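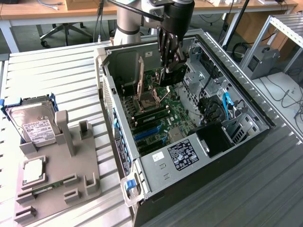 Archives > Liste Entraide Corkgate > Vieux ordinateurs

Bonjour Kathleen, bonjour à tous,

Je réponds pour la collecte de février. Nous gardons la salle du rez-de-chaussée, mais les horaires changent — voir plus bas. Pour les tours, merci de les poser couchées et ouvertes, le panneau latéral retiré, comme celle de ma photo, où on voit bien le support du processeur vide et deux barrettes encore en place. Le tri va ainsi beaucoup plus vite.

Le 17 février 2026, Kathleen Doherty a écrit :
> Est-ce que Wenov reprend aussi les écrans ? J'en ai 38 dans le garage
> et mon mari commence à se plaindre.

Oui, Wenov reprend les écrans, mais il faut les annoncer avant. Le camion de Brinari accepte 700 kilos et pas plus. En décembre, nous avons dû laisser deux palettes chez Daly.
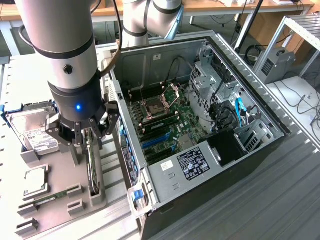

Barrette de mémoire verte, disque dur 3,5 pouces à gauche.

Les disques durs restent dans une caisse séparée, s'il vous plaît, avec votre nom dessus.

Cordialement,
Yen-ting Siu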